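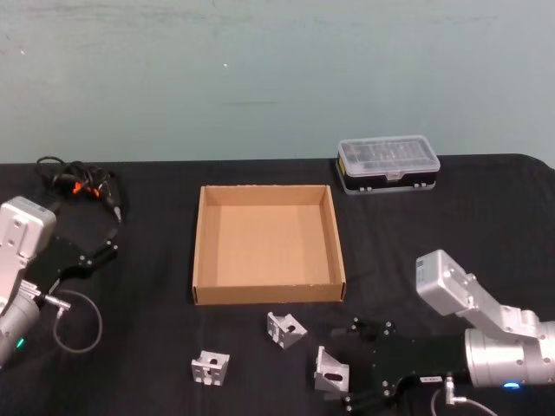

Home | News | Visits | Contact
Filed under: Site visits, Automation safety

Members visited the Kirnix workshop at Enon on 16 Nov 2022. The host reported a fault on a two-arm sorting cell, in which one gripper failed to release a bracket and the arm continued to its next position. No injury resulted. The log showed 113 late releases in 2,183 cycles. The cell was stopped for five days and the release check rewritten. Members asked that the revised stop procedure be sent to Stotonent before the February visit.

4 comments | Share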